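The Gear That Winds the Town

Inside the small shop where old clocks, presses and mill gates get their missing teeth back

By Noreen Carroll
9/13/20

The first thing Giorgia Rizzi does when a worn-out gear comes through her door is run her thumb around it, slowly, with her eyes closed. She says she can feel the bad tooth before she can see it. I tried it myself with a gear out of a cider press and felt nothing at all except grease, but I was hooked from that minute on.

Her shop, Bratgate, sits behind the old feed store in Meltis, and it makes parts for machines whose makers went out of business before most of us were born. Bakery mixers. Sluice gates. A carousel, once, and a hand-cranked apple peeler the size of a pony that still draws a crowd at the September fair. People drive a long way with something heavy wrapped in a towel on the passenger seat, and they tend to stay for coffee.

What they usually need is a spur gear, the plainest gear there is. Straight teeth, flat faces, a hole through the middle. You have drawn one if you have ever drawn a gear. Rizzi thinks they're the most beautiful things a person can make out of steel, and after two days in her company I'm inclined to agree!

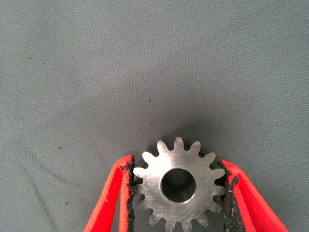
"Look at the tips," she told me. "Everybody thinks a gear tooth should be sharp. A sharp tooth is a tooth that's about to break." A good one narrows toward a blunt, rounded end, and its sides are curved so that it rolls against its neighbor as the two turn. Get that curve right and a pair of gears will purr. Get it wrong and you'll hear it across the street (she does an impression of this, and it is alarming).

The hole matters just as much. Machinists call it the bore, and it has to sit dead in the center or the gear will wobble like a bent bicycle wheel. The edge gets a small bevel, called a chamfer, which helps the shaft slide in and saves your knuckles from a nasty burr. Rizzi cuts the chamfer last, and then she holds the gear up to the window and looks through it at the parking lot. I never found out what she was checking for. I suspect she just likes doing it.

The shop has turned out 1083 gears since she started writing them down in a green ledger. The job she talks about most is number 458, for the Flanagan, a tower clock that had been stuck at ten past four for so long that the diner across the square named a sandwich after it. The old gear had lost three teeth in a row. There were no drawings, so she worked backward from the pieces that were left and from the gear next to it, which had kept its shape. The clock runs now. The sandwich is still on the menu.

A gear by itself doesn't do much, of course. It needs something to sit on and something to turn against, and that brings us to the part of the trade that visitors walk right past: plates and pins. I walked right past them too, until Rizzi called me back.

A plate is the floor of a little machine, and the pins are its posts. If the pins stand straight and the right distance apart, the gears dropped over them will mesh with a bit of play and no more. If one pin leans by even a hair, the teeth bind on one side and rattle on the other. For small work she likes aluminum for the plate, which is light and cuts quickly, and steel for the pins, which can take years of rubbing.

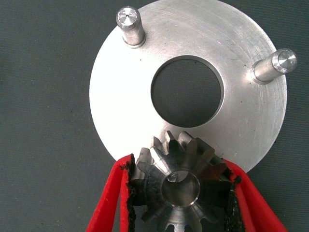

Turning a round plate on a lathe leaves fine rings in the metal, like the grooves on a record, and I could have watched them appear all afternoon. Some customers ask to have them polished away. Rizzi will do it, with a sigh. She would leave them every time, and I'm with her, especially when the light comes in low and the rings seem to spin as you walk by.

Her lathe is a Zundon, a great gray thing that weighs 815 pounds and came to her from a school shop that was closing. She runs it standing on a folded blanket. At the end of my second day she let me put a gear onto its pin, and I expected a clunk, or at least a click. It slid down with a soft little sigh of air and stopped. I lifted it off and did it again, and then again, until she had to ask for it back so she could wrap it up for the man waiting at the counter.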